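**Two arms, one table, and they keep nudging each other's blocks**

Baltasar Segura, 04/04/2018

Hi all! I'm in the Erwood robotics club and our May project is getting two arms to copy a letter V out of wooden blocks, one V per arm. Painted blocks go on the left, mostly plain ones on the right. Each arm is fine on its own, but when they take turns on the last block, the V that's already down sometimes gets bumped (10 runs, almost all of them spoiled).
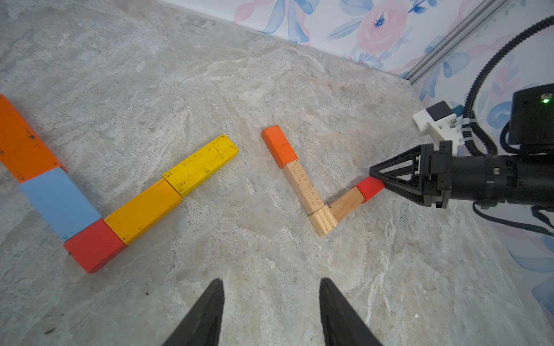
*Both Vs on the marble top, right-hand arm on the small red end block.*

We've tried slowing everything down and it only makes the runs longer. Is this a gripper thing or a planning thing?

**Sunil Debnath**

Planning, I'd bet. We had the same mess at Jarna last year! Have the arm go straight up after it lets go, a good hand's height, and only then swing sideways. Ours was cutting the corner and clipping whatever was next to it. Also make the other arm wait at its home spot until the first one is completely done, even if it feels slow (ours felt VERY slow).

**gudar881**

get better blocks, chipped ones never sit right

**Benítez2415**

What Sunil said, plus check how wide you open to release. We were opening all the way and the fingertip shoved the neighbor block. Open just enough to clear the sides and try a few runs like that before you touch the path code.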